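Lellero Pre-Employment Skills Assessment Kit

Last updated: 2019-07-17
By Renata Pawlak, Product Information, Peron Workplace Services

The Lellero kit is a paper-based and on-screen assessment package for employers who hire warehouse, dispatch and stock control staff. It is supplied by Peron Workplace Services to businesses, labour hire firms and training organisations. The kit is intended for use after an initial review of applications and before a final interview. It may be used for permanent, casual and seasonal positions.

What the kit contains

Each kit is supplied in one carton and includes the assessor's manual, a set of 50 candidate booklets, scoring sheets, a laminated timing card and an access code for the on-screen version. The code may be used on up to 3 computers at a single site. Further booklets are sold in packs of 50 and are the same as those supplied in the original carton.

The assessor's manual was written by Iwona Kaczmarczyk and revised by Lavanya Marar. The current revision replaces all earlier ones. Scoring sheets from earlier revisions should not be used with the current booklets, as the order of the questions in the number checking section has changed.

Assessment sections

The candidate booklet is divided into sections on reading work instructions, checking numbers and labels, planning a shift, and dealing with other people at work. Employers may leave out any section that does not apply to the position. Where a section is left out, it must be left out for every candidate for that position, and the change should be recorded on the front of the scoring sheet.

A candidate who completes all sections will need 70 minutes, including the time set aside for reading the instructions aloud. The on-screen version takes the same time. Candidates may move backwards within a section but may not return to a section once it has been closed.

The assessment does not measure physical fitness and does not replace a licence check. Employers remain responsible for confirming licences, right to work and any medical requirements of the position.

Room and furniture

The assessment should be held in a quiet room with good light. Each candidate requires a chair, a flat writing surface and a clear view of a clock. Completed booklets contain personal information and must be placed in a lockable drawer or cupboard as soon as they are collected. Peron does not supply furniture with the kit.

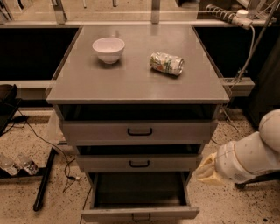

Scoring and reports

Scoring is carried out by the employer using the sheets supplied. A trained assessor can score a full booklet in a short time, and the manual includes worked answers for the written questions. The on-screen version scores all but the written questions and produces a one-page summary for each candidate.

Results are given as bands. Peron recommends that no candidate be refused a position on the basis of a single band, and that the results be read together with the interview notes and referees' comments. Employers who wish to compare results across several sites may order the Deák report, a separate service in which scoring sheets are returned to Peron for review. The Deák report was developed from the results of more than 800 candidates and is prepared under the supervision of Mieczysław Jabłońska.

Assessor training

At least one person at each site must complete assessor training before the kit is used. Training is delivered at the employer's premises or at the Edov training centre, and covers the reading of instructions, timing, scoring and the handling of complaints. Persons who have trained on an earlier revision need only complete the update module, which may be done by correspondence.

Training at the Edov centre is not offered in December. Employers recruiting for the summer period are advised to book early.

Adjustments for candidates

Large print booklets are available on request at no added cost. Extra time may be allowed for candidates with a disability or for those whose first language is not English, in line with the table at the back of the manual. Any adjustment should be agreed with the candidate beforehand and noted on the scoring sheet.

Ordering and returns

Orders must be made in writing on the employer's letterhead and should state the site address and the name of the trained assessor. Kits are not sold to individuals or to persons preparing candidates for assessment. Unopened cartons may be returned for credit. Opened cartons and used access codes cannot be returned.

Enquiries about orders and replacement manuals should be addressed to Hubert Lis, Customer Accounts. Enquiries about training should be sent directly to the Edov centre.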